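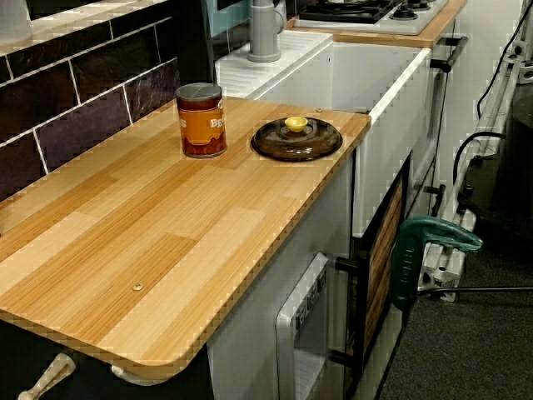
Kitchen Tips: Which Chores Can You Hand to a Machine Yet?

By Meirion Hopkin
July

Readers keep asking whether it is worth waiting for a robot that will do the kitchen. My short answer is to keep your dishcloth. The longer answer depends on the job, so I have gone through the usual ones and added the way I do each of them by hand.

Wiping the counter. On a bare, flat top a machine can do a fair job. Trouble starts with the things that live on it. A can has to be lifted, wiped under and put back, and a glass lid has to be picked up without being dragged. Clear everything to one side, wipe with the grain, dry with a second cloth, then move everything back and do the other half. On a wood top, go easy on the water near screw heads and at the front edge. Wring the cloth until it stops dripping. If a screw head sits proud, snug it down by hand before it snags the cloth.

Lids. Glass lids with a center knob are harder for a gripper than they look. The knob is small and the glass is slippery when there is any grease on it. People pinch the knob and steady the rim with the other hand without thinking. Wash the lid in warm water with a drop of soap, and go around the knob with an old toothbrush. Every month or so, take the knob off if it unscrews and clean underneath. Store lids upright in a rack.

Jars. Moving a closed jar from one spot to another is the kind of task a robot arm handles well, provided the jar is where the arm expects it. Opening one is another matter. My neighbor Juraj Šimko ran a packing line in Fultport for 16 years, and he says the machines there could cap a jar all day, but when a lid went on crooked somebody had to walk over and fix it. At home, a rubber band around the lid does the trick. If that fails, run the lid under hot water for a minute and dry it before you try again.

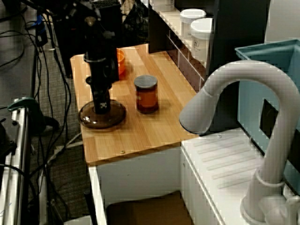
Robot arm at a wooden countertop, with a small glass jar standing in the middle.

Loading the dishwasher. I would not hold my breath. Plates in a known rack are possible. A sink full of mixed forks, a colander and a pan with a long handle is a different thing. Scrape, don't rinse. Tall items go at the sides, and nothing should stop the spray arm from turning. Give it a push with a finger before you close the door.

Stove grates. Still yours. Let them cool, lift them off, soak them in hot soapy water for half an hour and scrub. Wipe the burner knobs while the grates soak, and make sure they are all turned off when you finish.

Tile and grout. I have seen no machine for this that I would pay for. Mix baking soda with a little water to a paste, rub it along the lines with a stiff brush and rinse with a sponge. Dark tile shows every drip, so dry it with a towel.

Floors. The one chore where I would tell you to go ahead. A robot vacuum copes with low carpet and hard floors if you pick up first. Cords are the usual thing that stops it. Tie them up off the floor or run them along the wall with clips.

What it costs. A reader in Kasomdale was quoted over 4,000 dollars for a small arm for his workshop bench, before anything to hold parts with. He bought 2 spring clamps and a better lamp and put the rest toward a drill press. For sorting screws or holding a board while the glue sets, I would have done the same.

If you do try one of these machines at home, start with one job and one spot. Mark the place for each thing with a bit of masking tape. Keep water, knives and hot pans out of reach of the arm, and find the stop button before you switch it on.

Next month: getting labels off glass, and what to do with a sticking drawer.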